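Teaching the Drisholm Arm to Put a Pen in a Cup

The Virkow club handout says a beginner can finish this in one meeting. I doubt it. Our class needed 11 meetings, and the Lyons team, which likes to brag, won't say how many it took.

1. Clear the table down to a pen, a cup and one thing to get in the way. Skip the colored mat they sell you.

2. Set the speed to 70. The handout says 900, and I can't think why anyone would want that near a cup.

3. Practice the grip first. Close the jaws on the pen, lift, hold, put it down. Do it until you're bored - then do it again with the pen turned.

4. Move toward the cup with the pen at a slant. Straight up looks neater, but it hides the tip from the wrist camera.
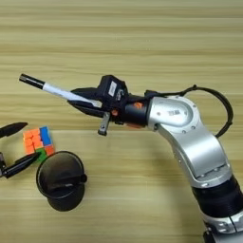
5. Record your runs. Drerdale's guide asks for 2000 before you train anything. Maybe. I'd look hard at the first few and throw out the sloppy ones before believing any number.

6. Move the cup and try again. If it only works in one spot, it doesn't work yet.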